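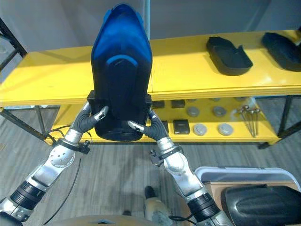 Lostmont handover fault

The Lostmont handover fault is a fault in two-armed handling robots in which the left hand lets go of a part just after the right hand has come away. First written up at the Lostmont test hall, on the Prinach handling line. Also called the left drop, or in older notes the Misov drop, after the controller it was first blamed on. The part falls, or tips and then falls. There is no warning tone and the arm carries on with its move as if still holding something.

Background

The Prinach job is a plain one. A robot with two arms picks up a tall moulded part, blue at the rounded end and black at the base, holds it by the base with both hands, then keeps it in one hand while the other goes off to do something else. The work is done at a yellow two-tier table. Small parts are kept on the lower tier: square blocks, round grey discs, a few thin metal pins with round heads. Black moulded trays go on top.

With both hands on the base the part is well held. With one hand it is a good deal less so, as most of the height is above the fingers and any tilt pulls on the grip. This was known from the start and allowed for. Grip force for the one-handed hold was set at 34 newtons, which should be plenty.

First reports

The fault turned up in December, during a long run of 1000 handovers. Six drops, all from the left hand, none from the right. Wendelin Lüthi, who was running the hall at the time, put the first two down to dust on the fingertips and had them wiped. The third came the same afternoon. After that the run was stopped and started again with the logs turned up, and the other three came in that second part.

One of the dropped parts landed on the carpet next to a shoe. No injury. It was entered as a near miss all the same, and the stand-clear rule (see Safety) dates from then.

Cause

Early blame went to the Misov controller, on the grounds that it had been updated the week before. Rolling it back made no diffrence.

The cause was found by Leonie Fuchs from the logs. In every drop the force reading from the left fingers went to zero for a moment, came back, and went to zero again. The controller takes two zeros in a row as proof that the part has been taken away, and opens the hand. Fair enough if the readings are real. They weren't. The signal came through a thin cable hanging from the left arm, and at certain wrist angles the cable pulled on its plug.

Why only after the right hand left: with both hands closed on the base, the controller checks one against the other and ignores a lone zero. With one hand there is nothing to check against. So the plug was most likely pulling loose during two-handed holds as well, only with no effect.

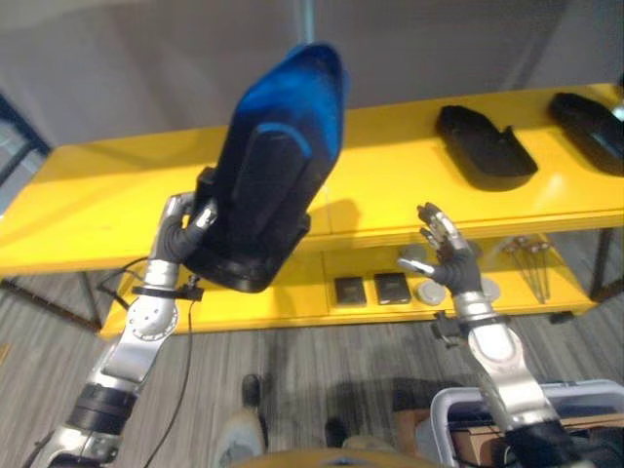

Telling it from other drops

Easily mixed up with ordinary slipping. Main signs:

Slip – part slides or turns in the fingers first, force reading falls off slowly, fingers stay closed afterwards.
Lostmont fault – part does not move in the hand, reading cuts out twice, fingers open fully.
Power loss – both arms stop. Rare, and hard to miss.

A tilted part is not a sign of either. The part is often held at a lean in normal work.

Fixes

The plug was swapped for a locking one and the cable given more slack at the wrist. Later the software was changed too, so that a zero reading in a one-handed hold makes the arm stop and keep its grip until a person clears it. A second run of 1000 handovers with both changes had no left drops. It did have several needless stops, and complaints about them.

The Usman arm, which carries its hand wiring inside the forearm, is not thought to be affected. Not tested at Lostmont though, so treat that with some care.

Safety

Rules kept since the near miss:

Feet out from under the table edge while a part is held in one hand.
No reaching in to catch a falling part. The arm does not know it has dropped anything and will go on moving.
Stop button first, then pick up.
Check the left wrist plug at the start of each shift, and agian after any change of hand.

See also

Grip force
Near miss reporting
Cable strain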